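Kilach board notes — readme

Notes and stills on chopping-board prep: knife, wooden spatula, small bits of food. Put together by me (Mhairi Hepburn), tidied up a bit in February. 694 stills, 2 folders, board_knife and board_spatula. File names are a mess, sorry, will fix when theres time.

Labels go by what is on the board, then the tool. Fingers on the board get the tag "hand", always, even if the knife is nowhere near them.

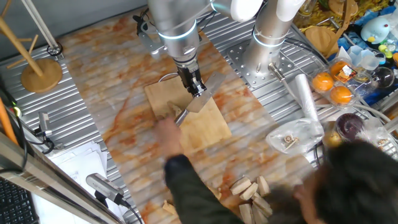

Subbarao Devadiga: could "hand" be split into holding and placing? I keep having to guess which one is meant, and the Sillard list had them separate.

Fair. Not done yet — see todo.

Todo: split the hand tag. Merge "slice" and "piece". Check the 18 stills with no tag at all.

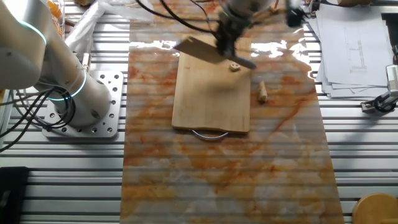
Food names are kept vague on purpose, as half the taggers disagreed. If it could be a slice or a biscuit it goes in as "round, beige", like the one on the right of the board by the spatula tip. Boards are tagged by shape and handle, so a metal handle gets "handle_metal". Mats are not taged.

Corrections to Mhairi, Sunday is best.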